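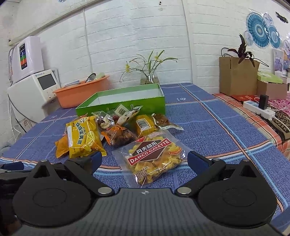

Jaws open over a clear bag.

Setting up the Okine hand-held gripper for soft bags
Do-yoon Sun, 18 Jul 2019

This page covers the first session with the Okine hand-held gripper, sold by Zurkasport. The kit costs 1,069 with the case and a spare pair of fingertips. I used it on a kitchen table covered with snack packets, and the steps below are written for that kind of work. For hard parts on a bench, use the maker's own guide.

What you need

- The gripper, charged
- A table with a cloth on it. Bags slide on bare wood.
- A mix of bags and wrapped packets
- The small hex key from the lid of the case

Step 1. Check the screws

Look at the pivot screws on the inner corners of the finger mounts, then the smaller ones near the top of each linkage. All of them should be snug. If a fingertip rocks when you push it sideways with your thumb, tighten its pivot screw an eighth of a turn and try again. My left one needed this twice.

Step 2. Set the opening

Open the jaws all the way and hold the tool over the largest bag. You want free space on both sides of it. If a neighboring packet is in the way, move the packet. Closing on two things at once pulls the fingertips out of line, and you will have to go back to step 1.

Step 3. Set the closing force

The dial goes from 1 to 32. Start at 10 for bags of dry pasta or cookies and go up to 15 for flat packets of dried meat. I found no use for anything higher on food. At 20 the bag seams began to creak.

Step 4. Approach and close

Come in low, with the fingertips pointing a little inward. Close slowly until the plastic wrinkles, wait a second, then lift straight up. Do not drag the bag toward you before lifting - the cloth comes with it.

Step 5. Repeat with clutter

Push the packets closer together and do it again. Clear bags are harder than printed ones, as the edge is difficult to see from above. Aim for the contents and ignore the loose plastic.

Problems I had

The grip slips at the top of a lift: wipe the fingertips with a damp cloth and let them dry.

The jaws close unevenly: run the zero routine from the Okine menu. It has to be done with the jaws empty.

Compared with the Lappalainen

I used the older Lappalainen tool in June at the Clodham workshop. It is lighter and its trigger is easier on the hand, but it has no force dial and it crushed cookies. For bags I would buy the Okine. Spare fingertips are sold only in pairs.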